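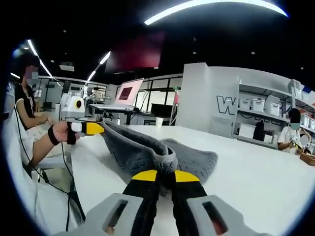
Nilmini Amarasinghe wrote to us that her gripper did not open again after she closed it on thick cloth, and that the handle gave no warning before. The steps in this section are for this fault.

Last updated: January
By Poul Hafstein

4.2 Fingers stay closed on soft material

Caution: Do not pull the cloth out by force. A yellow pad can come off its finger and the spring behind it can hit your hand.

1. Stop the recording and say to your partner that you stop. If the partner holds the same cloth with a second gripper, the partner opens first.
2. Lay the hand-held gripper on the table. Keep your own fingers away from the slots in the grey housings.
3. Switch off at the handle and wait 5 seconds.
4. Turn the release screw to the left, 2 full turns. The black fingers should now move a little.
5. Take the cloth out sideways, along the pads.
6. Look for fibres behind the pads and in the slots. Remove them with a dry brush. Do not use compressed air, it pushes the fibres deeper.
7. Tighten the screw and switch on. The display must show code 113.

Note: If the display shows 291, the finger position is lost. Repeat the zero setting in section 3 before you take any new cloth.

Note: Fleece is more difficult than flat cotton. Pinch only one fold, and do not roll it between the pads.

If the fault comes back on the same day, put the gripper aside with a label and inform Mared Prosser at Tarnora. Please do not open the housing yourself.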